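水筒の中、最後にのぞいたのはいつですか?

わたしはですね、先週の月曜の朝でした。それまでは毎晩スポンジでしゃかしゃか洗って、はいおしまい、という暮らしを長いこと続けていて、自分ではかなりきれいに使っているほうだと思っていたんです。ところが月曜の朝、麦茶を入れようとして、たまたま窓からの光が口のところに差し込んで、底が見えちゃったんですよね。茶色い輪っか。しかも一重じゃなくて年輪みたいになってる。うわあ、と声が出ました。朝の六時に。

そんなわけで今日は、ステンレスの保温ボトルを徹底的に洗う方法を書きます。特別な道具はいりません。台所にあるもの(と、もしかしたら百均で買い足すもの)でできるし、手を動かしている時間はほんのちょっとで、あとは放っておくだけ。わたしみたいな面倒くさがりでも月に一度なら続けられる、というところまで手順を削りました。

ちなみに「茶渋くらい飲んでも平気でしょ」派の方、気持ちはとてもよくわかります。わたしもそうでした。ただ、洗ってから飲んだ白湯の味が全然違ったので、もう戻れません。白湯ってこんなに何の味もしないものだったのか!と感動しました。今まで飲んでいたのは、うっすら麦茶とうっすらコーヒーの思い出が混ざった何かだったようです。

用意するもの

・洗いたいボトル
・コップを一つ(割れにくいものが気楽です)
・重曹
・クエン酸
・酸素系漂白剤(粉のもの)
・柄の長いボトル用ブラシ
・使い古しの歯ブラシ
・ぬるま湯
・乾いたふきん

全部いっぺんに使うわけではありません。汚れの種類によって選びます。あとで詳しく書きますが、先に大ざっぱに言っておくと、茶色い汚れには酸素系漂白剤、白いざらざらにはクエン酸、軽いにおいには重曹です。これだけ覚えてもらえたら、もうこのページを閉じてくださってもいいくらい(でもよかったら最後まで読んでください、パッキンの話がいちばん長いので)。

ブラシだけはちゃんとしたものを買うことをおすすめします。わたしは最初、先っぽがスポンジで柄がふにゃふにゃのものを使っていて、底に力がまったく届いていませんでした。今使っているのは、ヴィラロボス(Villalobos)という小さなお店の通販で買った、柄のしっかりしたブラシです。値段は、うーん、ブラシにしてはちょっと高い。でも柄がしならないので、底の角のところまでぐいっと押せるんです。色は選べません。届いたら緑でした。

まず、ばらす

何はともあれ、ふたを外します。当たり前すぎてすみません。でもここで「外せるところは全部外す」を本気でやるかどうかで仕上がりが変わります。

ふた本体、飲み口、中せん、パッキン。機種によって部品の数は違うので、説明書があれば見ながら、なければメーカーのサイトで確認しながらやってください。わたしはパッキンが二枚あることに気づかず、一枚をずっとつけたままにしていた過去があります。二枚目を初めて外したときのことは、食事中の方もいるかもしれないので書きません。

外した順番にふきんの上へ左から並べておくと、戻すときに迷いません。写真をスマホで撮っておくのもいいです。わたしは毎回「覚えてるから大丈夫」と思って撮らずに、毎回パッキンの上下がわからなくなります。

それから、テーブルの上をあけておくこと。洗う前に中を点検するので、流しの前よりも明るくて平らなところのほうがやりやすいんです。わたしはいつも白いテーブルでやります。白いところに置くと外側の汚れもよく見えるので。

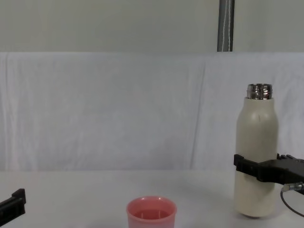 ふたを外したクリーム色の保温ボトルと、コーラルピンクのコップ。

コップを横に置いておくのは、ボトルの中に残っていたものを出すときと、あとで粉を溶かすときに使うためです。ボトルに直接粉をどさっと入れると、底で固まったり、口のねじ山に粉がくっついたりして地味に面倒なんですよね。コップで溶いてから注ぐだけで、そのあたりのいらいらが消えます。漂白剤を溶くコップは、飲む用とは別にしておくと安心です。素材も、あとで書く理由で、金属のものは避けてください。

点検するのは三か所。

一つめは底。懐中電灯かスマホのライトで上から照らします。茶色いか、白っぽいか、点々があるか。

二つめは口のねじ山。ステンレスがそのまま出ているタイプだと、ぴかぴか光るせいで意外と汚れに気づきません。指の腹でぐるっとなぞってみて、ぬるっとしたら洗いどきです。ふたを回して閉めるたびに、飲みものがほんの少しここに入り込むらしくて、甘いカフェオレを入れた週は特にぬるぬるします。

三つめは外側の底のふち。テーブルに置くところですね。わたしはここを三年くらい洗ったことがありませんでした。三年って書くと急に恥ずかしいな。

茶色い汚れには酸素系漂白剤

麦茶、紅茶、コーヒー。このへんをよく入れる人は、ほぼ茶渋だと思います。うちもこれでした。

1. コップに少しだけぬるま湯を入れて、粉の酸素系漂白剤を溶かします。量はパッケージに書いてあるとおりに。濃くすれば早く落ちるかというと、わたしが試した感じではそうでもなかったです。
2. ボトルに注いで、上からぬるま湯を口の少し下まで足します。お湯は熱湯にしないでください。
3. ふたはしないで、そのまま30分ほど放置。

三つめが本当に大事なので繰り返しますね。ふたは、しないでください。酸素系漂白剤は溶けている間にガスが出るので、閉めてしまうと中の圧力が上がって、ふたが飛んだり中身が噴き出したりして危ないです。しゃかしゃか振りたくなる気持ちはわかるけれど、だめです。流しの中に立てて、触らない。お子さんのいるおうちは、手の届かないところでお願いします。

待っている間にパッキンのほうをやってしまいましょう(やり方は後ろのほうに書きました)。

時間が来たら中身を流して、ブラシで底と内側をくるくるっとこすります。力はいりません。茶渋はもう浮いているので、なでるだけでするっと取れます。これが気持ちいいんですよ! わたしはこの瞬間のためにやっているところがあります。

そのあと、水ですすぎます。三回か四回。鼻を近づけて漂白剤のにおいがしないか確認して、まだするようならもう一回。

注意を二つ。塩素系の漂白剤はステンレスの本体には使いません。さびの原因になります。家にあるのがどちらなのか、使う前にボトルの裏を読んでください。それと、外側に塗装のあるボトルは丸ごと漬けないほうがいいです。マットな塗装のものは特に、塗りがはげてきたという話をよく聞くので、わたしは内側にだけ入れる方式にしています。

白いざらざらにはクエン酸

お水や白湯しか入れないのに底が白っぽくなる、という人はこちら。水道水のミネラルが残ったものなので、茶渋用の漂白剤ではなかなか落ちません。

600ミリリットルのボトルなら、クエン酸は小さじ二杯くらい入れています。コップで溶いて、注いで、ぬるま湯を足して、一時間から二時間。夕飯の支度の前に入れて、食べ終わった食器といっしょに洗うとちょうどいい感じです。

赤茶色の点々がある場合も、まずはクエン酸を試してみてください。さびに見えても、水の中の鉄分がくっついているだけのことがあるそうです。うちの二本目のボトルがそうで、「ああ、もう寿命か」と捨てるつもりだったのが、つるんと取れました。クエン酸でもびくともせず、触るとがさがさするようなら、それは買い替えを考えたほうがいいかも。

言うまでもないことですが、クエン酸と塩素系漂白剤は絶対に混ぜないでくださいね。同じ日に続けて使うのもやめておきましょう。わたしは、間違えようがないように、クエン酸の容器に太いマジックで「す」と書いてあります(すっぱいの「す」です)。

なんとなくにおうときは重曹

見た目はきれいなのに、鼻を近づけるともわっとする。夏の終わりによくなります。

重曹を小さじ一杯、ぬるま湯に溶かして入れて、30分くらい。これもふたは閉めないでおきます。そのあとブラシで軽くこすって、よくすすぐ。以上です。短くてすみません、本当にこれだけなんです。

重曹の粉をスポンジにつけてごしごしこするのは、わたしはやめました。内側に細かい傷がつくと、そこにまた汚れが入り込む気がして。同じ理由で、金たわしとクレンザーも使いません。

パッキンがいちばん手ごわい

さて、お待たせしました。パッキンです。

本体をどんなに磨いても、パッキンがにおったら全部におうんですよ。わたしは一時期、トルトハープ(Taltthorpe)という銘柄のスモーキーなお茶に夢中になって、毎日ボトルに入れて持ち歩いていたんですが、飽きてただの水に戻したあとも、二週間くらい焚き火の味がしていました。犯人は全部パッキン。シリコンはにおいを吸うんですね。

やり方はこうです。

外すときは指の腹で押して、浮いたところをつまみます。つまようじや針でほじると切れます。切りました。どうしても取れないときは、竹串の丸いほうを使うといいです。

外したら、小さなボウル(プラスチックかガラスのもの)にぬるま湯と酸素系漂白剤を溶いて、そこにぽちゃんと入れます。浮いてくるので、小皿を裏返してのせて沈めます。本体と同じ30分。そのあと歯ブラシで溝をこすって、すすぐ。

黒い点々が残っていたら、たぶんカビです。もう一回漬けてだめなら、新しいパッキンを買いましょう。わたしのボトルのパッキンは送料を別にすれば198円でした。198円ですよ。それを惜しんで歯ブラシで一時間格闘したわたしの時給とは。メーカーにもよりますが、品番で検索すると案外すぐ見つかります。

乾かすときは、ふきんの上に平らに置くよりも、コップのふちに引っかけておくと両面が早く乾きます。うちでは箸立てに引っかかっていることもあります。家族に一度、輪ゴムだと思って使われました。戻ってきたときには伸びていました。

ねじ山と外側

本体の口のねじ山は、歯ブラシに食器用洗剤を少しつけて、溝に沿ってぐるぐる回しながらこすります。ブラシのほうを動かすより、ボトルを回したほうが楽。あわてずに二周。

外側は、やわらかいスポンジと食器用洗剤でふつうに。うすい色のボトルだと、かばんの中で何かにこすれた線がつくことがありますよね。わたしはまず、濡らしたメラミンスポンジ……と書きかけて、止めます。つや消しの塗装にメラミンを使うと、そこだけ妙につるっと光って、かえって目立つことがあるんです。やるなら底のほうの目立たないところで試してから。わたしは消しゴムを軽く当ててみて、それで取れなければ、もうその線とは仲良く暮らすことにしています。

底のふちは、ひっくり返して歯ブラシで。ついでに、ボトルを置いている棚やトレーも拭いておくといいです。

乾かし方

すすぎ終わったら、いきなり逆さまにして水切りかごに入れる方が多いと思います。わたしもそうしていました。でも口がぴったりふさがってしまうと、中の湿気が逃げなくて、朝になってもまだしっとりしているんですよね。

今は、まず逆さまにして水をしっかり切って、そのあと起こして、口を上にしてテーブルに置いておきます。ほこりが気になる人は、割り箸を二本並べて、その上に逆さに立てるとすきまができます。口の細いボトルは倒れやすいので、そこは様子を見ながら。専用のスタンドもいろいろ売っています。わたしはトローラウ(Trollau)の木のスタンドがずっと気になっているんですが、置く場所がないので、まだ買い物かごに入れっぱなしです。

急いでいるときは、キッチンペーパーを細くねじって中に差し込んでおくと、水滴を吸ってくれて早いです。差したまま忘れてお茶を注がないように。

完全に乾くまでは、ふたを閉めない。これだけで、においの出方がかなり変わりました。

毎日のお手入れは手抜きで

ここまで読んで「毎日はむり」と思った方、わたしもむりです。毎日やるのはこれだけ。

・帰ってきたらすぐ中身を捨てて、水を一杯入れてゆすぐ
・夜、食器といっしょに洗剤とブラシで洗う
・ふたを外したまま朝まで置く

帰ってすぐのゆすぎが効きます。ソファに座ってしまうともうだめなので、手を洗うついでに。

で、月に一度、茶渋がなくても漂白剤で30分。わたしは月初めにやることにしていて、10月だけはコーヒーをホットに切り替える時期なので、パッキンも見直します。

よく聞かれること

食洗機はだめですか、とよく聞かれます。これはもうボトルによるので、底か説明書の表示を見てください。うちのは本体がだめで、ふたは大丈夫というタイプです。

スポーツドリンクを入れてもいいか、という質問も多いです。最近は対応しているものも多いですが、塩分が入っているので、飲み終わったら早めにゆすぐのがよさそう。わたしはウルクム(Urkum)の粉末レモネードをよく入れていて、これは甘いので、さぼるとねじ山がてきめんにべたつきます。

牛乳は? わたしはやりません。一度やって、夏に、かばんの中で、一日忘れました。

入れ歯用の洗浄剤を使っている、というコメントもいただきました。試したことがないので何とも言えないんですが、100円で手に入るし気になっています。ボトルの説明書に使えると書いてあるかどうかを確認してから、やってみた方はぜひ結果を教えてください。今度やるなら二本目のほうで試すつもりです。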